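Nondville Online Sellers Circle
Minutes of the November meeting

Started at 6:30 p.m., back room, with the door propped open because it was so warm. Saskia Tautahi in the chair. Notes by the secretary, who apologizes for the handwriting in the sign-in book.

1. Last month's minutes

Accepted with one correction. The bakery's pickup calendar was down for an afternoon, and we had written a week. Sorry, Jola!

2. Jola's new checkout

This took up most of the evening and it deserved to. Jola has moved the bakery's custom cake orders off email and onto a proper order form, and she walked us through it from the first click to the receipt. Customers choose size, sponge, filling and pickup time, and the form won't let them pay until all four are filled in. Before, she was writing back to people two or three times to find out whether they wanted lemon or vanilla. Now it all comes through in one go, and the kitchen printout has it in the order the bakers work in.

The part that got everyone leaning forward was the lead time rule. A tiered cake needs four days, a sheet cake needs two, and the calendar simply grays out the dates that are too soon. Jola set this up herself over a couple of evenings -- no developer -- and she has offered to share her settings with anyone who sells made-to-order goods.

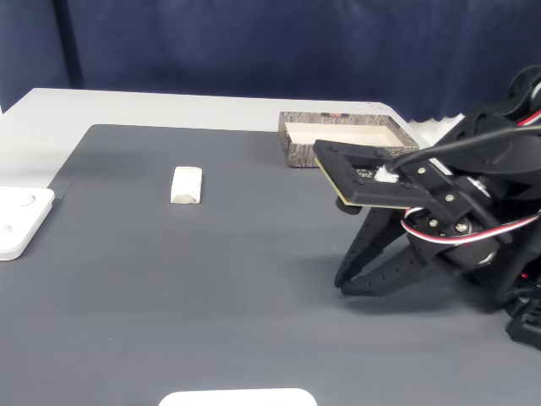 She also showed the text box for the message on the cake. It used to take as much as people cared to type, and some of them cared to type a lot. It is now limited to 50 characters, with a little counter that ticks down as you go. We all had a turn at trying to break it with accents and emoji. The accents held up beautifully. The emoji did not, and Jola will look into blocking them with a polite message.

Discussion followed on whether to ask for payment in full or a deposit. Views were split. Jola takes the full amount and has had no complaints so far. Those of us with bigger tickets would rather take a deposit and send a link for the rest.

3. Product pages and search

Saskia reported on the cleanup of the Kollia catalog, and what a job that was. The store had 1,401 product pages when she started, many of them near copies made whenever a new color came in. She has been folding the colors into single pages with a drop-down, and sending the old addresses on to the new ones so that bookmarks and search results still land in the right place.

Her advice for anyone facing the same thing: export the full list before touching anything, work on one category at a time, and check the redirects the same day. She found a loop in the table linens where two pages kept passing visitors back and forth. Fixed now.

She then read out some before-and-after product descriptions. The new ones give measurements, care instructions and shipping weight in the same spot every time, and they are so much easier to scan on a phone. Several people wrote down her template, and it will go in the shared folder.

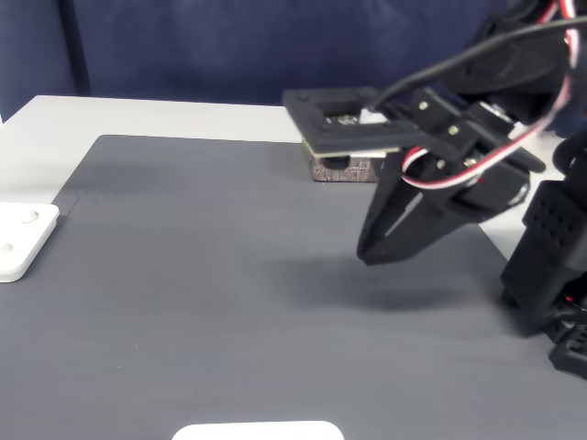
Güneş wondered whether shoppers would miss having a separate page for each color, given that plenty of them arrive from a search for something like "green tablecloth" and want to see green right away. She suggested letting each color have its own link that opens the shared page with that choice already made. Saskia loved this and will test it on the tablecloths first.

4. Shipping table

Our shared shipping table is out of date. The top weight band stops short of what the furniture people send, so they have been typing in rates by hand. Agreed to add a band and to put the date of the last change at the top of the sheet.

Free shipping thresholds came up again. No agreement, and none needed, but it was a lively ten minutes and we heard some very good arguments for simply building the cost into the price.

5. Money

The group has 200 dollars in hand after paying for the room. Agreed to renew the shared image library for another year. The workshop on writing return policies will be free to members.

6. Any other business

Accessibility check: three stores have signed up to have their checkout tested using only the keyboard. More welcome! It takes half an hour and you will learn a great deal about your own site.

Newsletter: the joint holiday mailing goes out to 2,000 subscribers. Send your paragraph and your link to Saskia by noon on the day agreed in the group chat. Please test the link on a phone first.
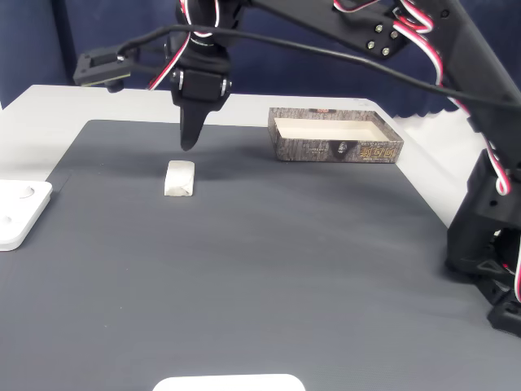
Actions

Jola: share form settings; look at emoji in the message box.
Saskia: template to the shared folder; color links on the tablecloths; collect newsletter paragraphs.
Güneş: new weight band in the shipping table.
All: send in return policies ahead of the workshop, however rough.

Closed at 8:40 p.m. Next meeting same room, same time, with the keyboard results first on the agenda.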